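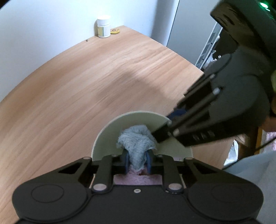
Silvia Paulík objected to last week's rule that every fixed cost must be spread over units sold. If a bakery pays its rent whether it bakes or not, she wrote, then the rent should have no say in whether it takes one more order. She is right about the one order. The rule is for setting a list price, and these notes keep the two cases apart.

Week 5: Fixed cost, variable cost and contribution

Fixed costs stay the same over the period you are looking at: rent, insurance, the licence fee, salaried labour. Variable costs move with output: flour, packaging, delivery, casual wages.

Contribution per unit = selling price minus variable cost per unit.

Break-even quantity = total fixed costs divided by contribution per unit.

Worked case: Gruvska

Gruvska sells catering trays at $33 each. Ingredients, packaging and delivery come to $18 a tray. Fixed costs are $510 a week.

Contribution is $15 a tray. Break-even is 510 / 15 = 34 trays a week. At 43 trays the profit is nine trays' contribution, or $135.

A community centre now asks for 20 extra trays at $22. Full cost at 43 trays is close to $30 each, so on that measure the order loses money. On contribution it adds $4 a tray, $80 in all. Accept it if the kitchen has spare capacity and regular customers won't expect the same price.

Semi-variable costs (power, phone plans) need splitting first. Use the high-low method from Week 4.

Reading: Kolář, chapter 3. Skip the section on joint products.

For the tutorial: rework Gruvska with rent up $60 a week. Then find the lowest price at which the centre's order is still worth taking. Bring your working on paper.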